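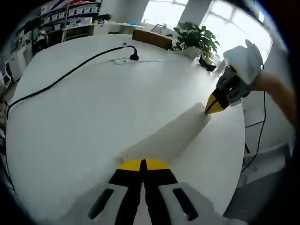 Szekeres

silia-openday

README, last touched 11/22/25. Rough but usable. Read the known problems bit before you train on anything.

What it is
Recordings from the open day at our Grilturville lab. Visitors came through, picked up the hand-held grippers, had a go at tabletop jobs, and we kept the recordings if they signed the form. 94 people signed. Staff did the demo runs in between, those are in here too, marked staff.

Project name is Silia. The loader is Garholm, separate repo, you need it to open the raw files. The exported clips open in anything.

Size
1066 episodes recorded
745 left after cleaning
Longest session is 36 minutes, one visitor who would not put it down. Split into episodes like the rest.

Tasks
chopsticks_case: chopsticks off the white table and into the plastic case
cable_move: pick up the plug end of the black cable, put it somewhere else
free: no instructions, people did what they liked

Free play is the biggest folder by far. Also the messiest. Kids mostly pinched the table.

How the day ran
Short talk at the door, then over to the big white table. Staff show the open and close first, slowly. Then hand it over. We told people to keep the yellow tips in view of the camera and go slower than feels natural. Half of them forgot straight away, fair enough.

Chopsticks were the popular one. Thin, they roll, and you have to come in at the right angle or the tips push them along instead of picking them up. Good for showing why this stuff is hard. If I did it again I'd start everyone on somthing chunkier and bring the chopsticks out second, becuase a few people gave up early and those episodes are very short.
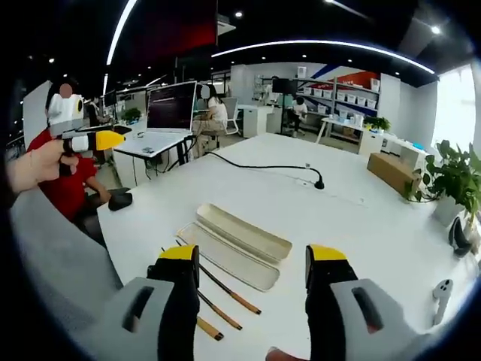
Second thing I'd change is the order of the talk. People want to hold the gripper, they don't want to hear about file formats. Next one is in January and the talk goes at the end.

Folders
raw/ straight off the devices, needs Garholm
clips/ exported video, one per episode
labels/ one text file per episode: task, visitor or staff, left or right hand, keep or drop
notes/ my typed up notes from the day, spelling not guaranteed

Left hand and right hand are seperate episodes even when someone was using both grippers. Match them on the pair field. If pair is blank it was one hand only.

What got dropped
Anything under a few seconds. Anything where the gripper was just being passed from person to person. Anything where the label and the clip clearly disagreed and I couldn't work out which was right. Faces are blurred in what's left, please tell me if you find one that isn't and I'll pull the clip.

Known problems
Window light is strong at one end of the table, exposure jumps when people turn towards it.
Wide lens, edges bend a lot. Calibration file is in raw/, use it.
Other people and their arms wander in and out. Not labelled.
Success labels are only done for chopsticks_case. Don't trust the ones in free, they're leftovers from a test script.
Colour differs a bit between the grippers. Haven't looked into it.

Using it
Fine for teaching, class projects, trying out a loader. Wouldn't use it as your only training set, visitors are beginners and it shows. Don't try to work out who anyone is. If someone who signed changes their mind we take their episodes out, so check the version number before you compare results.

To do
fix the pair field for the late afternoon group
proper labels for cable_move
smaller sample download, the full one is a pain on slow internet
licence file, same terms as the sign up form for now

Questions, open an issue. I check most mornings.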